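Uvolia pelvic floor trainer: a review after 22 weeks

By Kathleen Costello

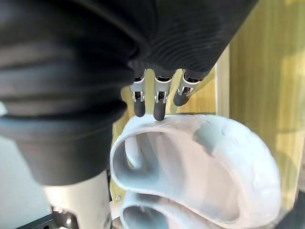 My physiotherapist suggested the Uvolia in April, in the tone people use for recommending a good plumber. I had been getting up three times a night and planning walks by the location of public toilets, so I paid £95 and waited. What came was a small padded sensor you sit on, a charging lead and an app. I had pictured medical equipment as something grander, and was a bit let down to be sent a cushion.

Setting up took longer than the exercises. The app wanted my email address, my height and permission to send me encouragement. I refused the last one and it sends it anyway. You sit, you squeeze, a little boat goes up a wave, you let go and the boat comes down. Six minutes, twice a day. The boat is called Rey, for reasons the booklet keeps to itself.

Does it do anything? I'm down to one trip a night, and I sneeze with more confidence than I did. My physio points out that the same exercises cost nothing on a kitchen chair, and she is right, but I never did them on a kitchen chair. I have now logged 617 squeezes in the last month, which the app considers "steady".

Grumbles. The cover is a pig to get back on after washing. The battery gives up after four days, where the box says seven. Ummont, who make it, took nine days to answer an email and then answered a different one. The cheaper Burholm does much the same job with a beep in place of the boat, and if you live alone the beep may not bother you.

If you have pain, or any blood, see your GP before you buy a gadget. Otherwise, four stars. I'd have given it the fifth for a cover with a zip.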